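The Case for Ordinary Rooms in Manipulation Research
Opinion
Published by the Ziritz Institute for Applied Automation, Aug 3, 2023

Research on robot manipulation has long been judged by results obtained on clean tables, under fixed lights, with objects bought for the purpose. It is the position of this institute that such results should no longer be accepted as evidence of general skill. Demonstrations recorded with hand-held grippers in homes offer a better foundation, and funding bodies should treat them accordingly.
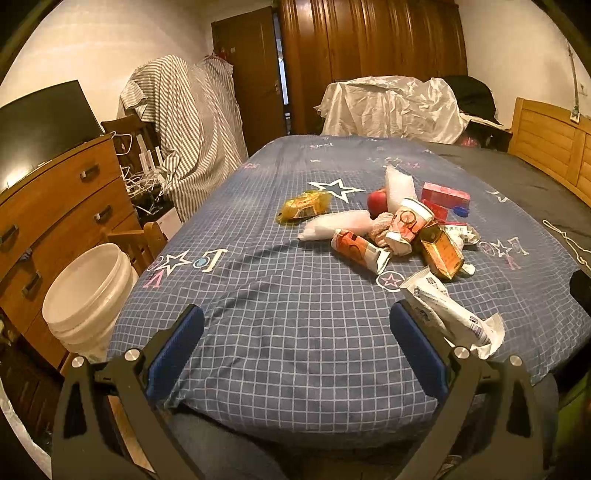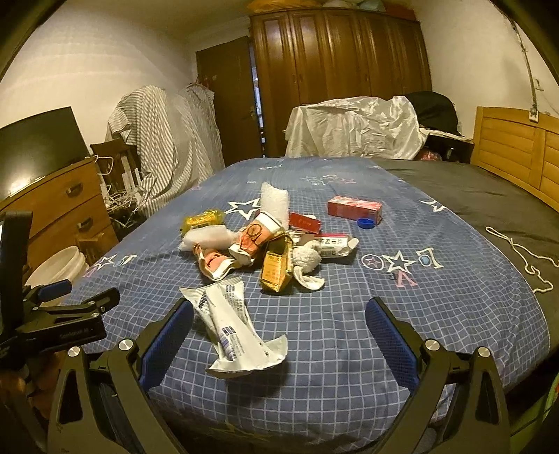
Hand-held gripper demonstrations: mixed packaging on a patterned blue sheet.

The method itself is simple. A person carries the gripper to the work, performs the task by hand, and the camera on the tool records what the fingers face. A policy is then trained on these recordings and transferred to a robot arm carrying the same fingers. The arm does not need to be present during collection, and the cost of a new room is therefore close to the cost of travel.

In April we completed a comparison under the Fosteo project. One policy was trained on 2000 demonstrations from a single laboratory bench. A second was trained on 400 demonstrations gathered in 28 homes. Both were tested on the same sorting task in rooms that neither had seen, for 200 trials each. The second policy completed more trials in every room. It was slower, and it failed more often than we would like on thin, flexible wrappers, but its failures were of a kind that further data can address. The first policy frequently did not begin a useful motion at all.

We do not claim that this settles the matter. The Drevemetti group has argued that home data is uneven in quality, that operators differ in habit, and that a wrong grasp is harder to detect when no force reading is available. These objections are fair. In our own records, a number of demonstrations had to be removed after tracking was lost near glossy surfaces. Any program of this kind must budget for review, and ours did not budget enough.

The objection we find less persuasive is that homes are too varied to permit controlled study. Variation can be recorded, and it can be reported. The Jaramillo protocol, which we have adopted with small changes, requires a short written account of each room, its lighting and its work surface before collection starts. Two laboratories following it can compare results without sharing a room or an object set. A printed bedsheet and a plain bench are then two conditions in a study, and the effect of each can be measured.

There is also the question of consent. A home contains more than the task, and residents should be told what the camera will record, where the files will be kept and how to withdraw them. We ask that journals require a statement on this point, as they already do in other fields.

Our recommendation to reviewers is limited and practical. A paper claiming that a manipulation policy generalizes should report trials in rooms absent from its training data, and should state how those rooms were chosen. Work that cannot meet this standard may still be published, with its claims confined to the bench on which it was done.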